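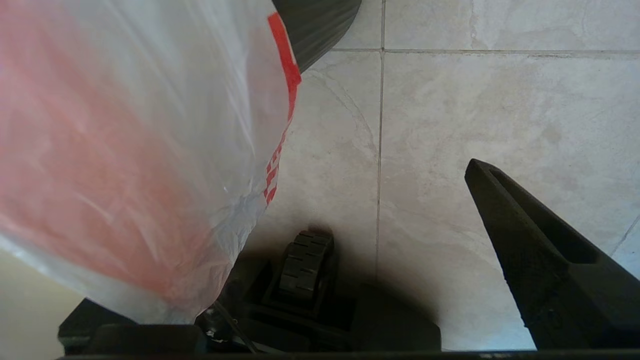 Chapter 9. Thin Packaging and the Small Shop

Updated September 2, 2023
By the Rillen Textbook Group

9.1 Before we begin

In the previous chapter we have studied how goods travel from the producer to the warehouse. There the package is mostly a question of weight and stacking. In the present chapter we come to the last part of the way, from the shelf of a shop to the kitchen of a customer. This part is short in distance, but for the manager of a small shop it is full of decisions, and many of them concern packaging.

The student should already know the terms unit cost, fixed cost and storage cost from Chapter 4. If these are not clear, please return to that chapter first, as the calculations in section 9.3 can't be followed without them.

We will speak mainly of thin packaging. By this we mean any bag, sheet or wrap which takes the form of the thing inside it and does not stand by itself. A box is not thin packaging, even when its walls are thin. A paper bag with a flat bottom is a borderline case, and different authors place it differently. In this book it is counted together with the boxes.

9.2 What a package must do

A package protects the goods. It keeps moisture in or out, it keeps dust away, and it holds together things that would otherwise roll or spill. Most students name this function first. It is also the one for which the shop pays the supplier.

A package also carries information. The law in most countries asks for certain words on it, such as the weight and the name of the maker. The shop adds words of its own, for example a price or an opening hour. Printing on thin plastic has special difficulties. The surface moves when it is handled, so a straight line is seldom seen as straight, and small letters are lost in the folds. On a clear or milky material the color is visible from the other side too, only weaker. For this reason designers often prefer a large area of one strong color to a detailed drawing. 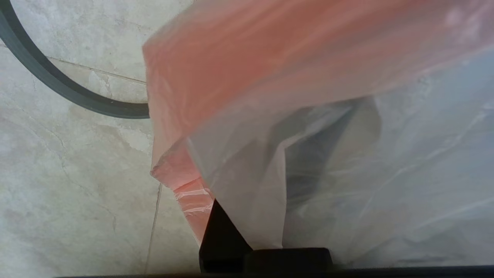 The third function is less easy to measure. A package makes the customer remember where the goods were bought. In the town of Jurmont, which we will use as our main case in this chapter, the grocery shop Pešek kept the same bag for many years, with the same stripe, and when the owners wanted to change it for a cheaper one without print, regular customers asked at the counter if the shop had been sold. The saving on each bag was real. The loss was more difficult to write in a table, but the owners believed in it enough to go back to the printed bag in January.

We don't claim that the owners were right. In section 9.5 the student will find the accounts of the shop for both periods and can form an own opinion.

9.3 The cost of one bag

Let us take the order which Pešek made from its supplier, Stullix. The shop used more than 600 bags in an ordinary week. Stullix offered 2 prices, one for printed bags and one for plain bags, and for the printed bags it asked in addition a fixed payment for preparing the print. This payment is made only once for each design.

It is a common mistake to divide the fixed payment by the bags of the first order only. The result is a very high unit cost, and the printed bag looks like a luxury. The correct way is to divide it by all bags which will be made with this design. The difficulty is that nobody can know this number in advance, and the manager has to estimate it. A careful manager makes a low estimate and a high estimate and compares the results.

Storage must be added as well. Thin bags take little room when they are flat and tied, but they take much more when a bundle has been opened and the bags are put back without order. In a small shop the space under the counter is limited, and a half-used bundle can push out goods which could be sold.

9.4 After the purchase

Until recently many textbooks ended the subject at the door of the shop. We think this is too early. A bag that has been carried home is used again for another purpose, or stored, or thrown away, and each of these has a cost for somebody. When the shop charges for bags, as Pešek began to do later, customers bring old ones back with them, and the weekly order becomes smaller. The table on page 67 gives the orders before and after the charge. Please read it together with the note under it, as one bundle was returned to Stullix and isn't included.

Related chapters
Chapter 4. Costs in a Small Business
Chapter 8. From Producer to Warehouse
Chapter 10. Returns and Complaints
Answers to selected exercises

© Rillen. All rights reserved. | Contact | Back to top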